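Gripper let go inside the fridge, twice now

tapeworm_tom
Long post, sorry in advance. We run hand-held grippers to teach pick and place, then the same fingers go on the arm. The task is dull: eggplant off the plate, into the mini fridge, door shut. Saturday we had the arm do it and the left gripper opened by itself halfway over the shelf. Eggplant hit the wire, bounced out, and the arm kept right on going and closed the door on nothing! Firmware is the Bristico build, 276. I've been back through the hand-held sessions looking for a cause and I'm stumped.

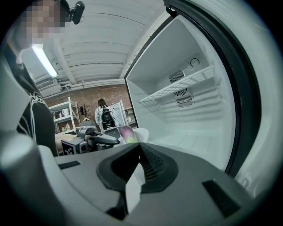
Does the gripper lose force when it's held closed for a long time?

It can, if the motor driver cuts current to protect itself. Ours drops out after 8 seconds of steady squeeze, and the fingers just relax.

ohmwrecker
Check your logs for a current limit flag. My bet is thermal. I had an Astton driver do exactly this with a limit of 2000 mA, and it never threw an error (thanks, Astton).

brendstead_lurker
I don't buy thermal. Twice in one day, both times over the shelf? Sounds like the finger tip is touching a wire and the controller reads that as "object placed." We saw it at Brendstead with a dish rack.

tapeworm_tom
Huh. The flag is there on one drop and missing on the other, so now I have two theories and half the evidence for each. For what it's worth, picking up is fine. I ran 100 grabs off the plate on the floor and it never let go.
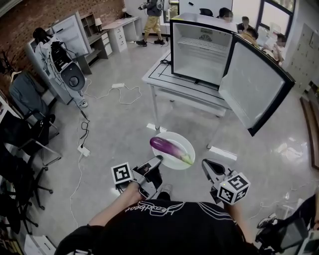
What I'd try next

brendstead_lurker
Pull the shelf out and run it again. If the drops stop, it's contact.

ohmwrecker
Sure, but also make the door step wait for a grip check. I care more about that than the drop, frankly. An arm that slams a door without knowing what's in its hand is going to get somebody's fingers.

tapeworm_tom
Fair. Door step is disabled until I fix that. Shelf comes out tomorrow and I'll post the logs.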